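Teaching by the elbow

I have been meaning to write this up for ages, and as the kettle is on and my shoulders are too sore for anything useful, now seems as good a time as any. Most of you know I have been spending my days at Vikambridge showing a robot how to handle everyday things (my mother still tells people I work in computers, bless her).

It is slower than you would think! I move, the robot's arm moves after me, and the whole thing is saved so that it can learn from it later. My first 27 goes were dreadful. Olaia Arroyo, who has endless patience, told me to stop steering the hand and just think about the object, and it did help, a bit. 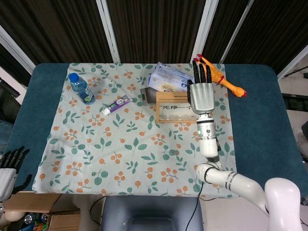

Vikambridge, 30 January 2018

Hovering is the hard part. With the hand up beside the little wooden coin box and the rubber chicken so close by, I find myself holding my breath, which does nothing at all for the robot. I am very fond of that chicken, and of the berry tablecloth too, come to that.

Aivar Ķēniņš likes a demonstration to be smooth from start to finish, so if I dither halfway I do it again. We have 73 he is happy with so far. I would like a few more before March, and a better cushion.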